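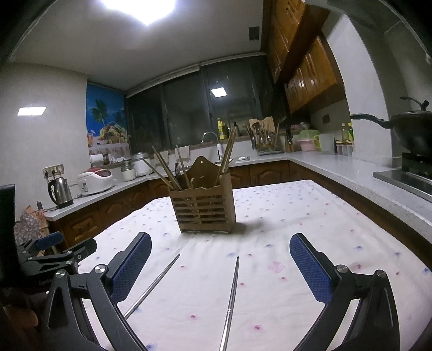
The Price of a Pair of Hands

When Hidayah Wattimena began to plan her budget for the second year, she wrote only one line for equipment: "grippers, hand-held." Her supervisor sent the page back with a question mark beside it. By the time the plan was approved, that one line had become two full pages.

Wattimena manages purchasing for Grotari, a small company in Sustavville that wants to teach robot arms to do ordinary kitchen work. Its people collect the training material by hand. They go into real kitchens, hold a gripper tool with a camera on it, and do the task themselves. One of the tasks is to handle metal chopsticks, with a slatted wooden holder standing on the same table.

"Everybody asks me the price of the robot," Wattimena says. "The robot is the easy part. You get one quotation and you sign it. For the hand tools I have a folder this thick."

The tool that Grotari uses comes from a workshop called Mac Suibhne. One unit costs 929 dollars, without the camera. The jaws are black, with blue textured pads on the inside, and the pads are what makes her calculation difficult. A thin steel chopstick is not kind to them. Kevin Moriarty, who leads the collection team, asked for new pads after 61 hours of work. The first budget had no money for pads at all.

Moriarty would like his colleagues in purchasing to come and see one session before they decide. A chopstick lying flat on a tablecloth is a hard object to pick up, he explains, and if the cloth has wrinkles the pad often takes the cloth also. People then press harder. "On paper it is a small tool for light use," he says. "In the kitchen it is used like a shovel."

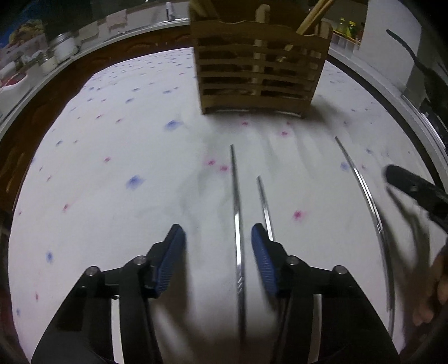 What to put in the plan

Conall Mac an tSaoi has helped several young companies with such plans, and his advice is to begin with the task and leave the catalog for later. How thin is the thinnest object? How many people will work at one table? Two operators need two tools, and he wants a third in the bag, because a session in a borrowed kitchen can not easily be repeated.

He also asks his clients to separate three kinds of money: what is bought once, what wears out, and what is paid to people. In the Grotari plan the last kind is by far the largest. Wattimena had first put the operators under another department, so the equipment looked more expensive than it was.

Renting is possible too. Zondik, a rental firm, offers similar tools by the month, with pads included. Gobnait Phelan, who does the accounts for Grotari, compared both ways and found that renting was cheaper up to about 8 months. The company planned for longer than that, and it bought. She still keeps the rental offer in her drawer for October, when a second team may start.

The household objects have their own line now. Chopsticks, forks, holders and tablecloths cost little, but they must be the same from one session to the next when the team wants to compare results, and a shop can stop selling a pattern without any warning. Wattimena buys spare tablecloths whenever she finds the right one.

Her new plan was accepted with one change. The money for pads was doubled, at the request of Moriarty, and she did not argue.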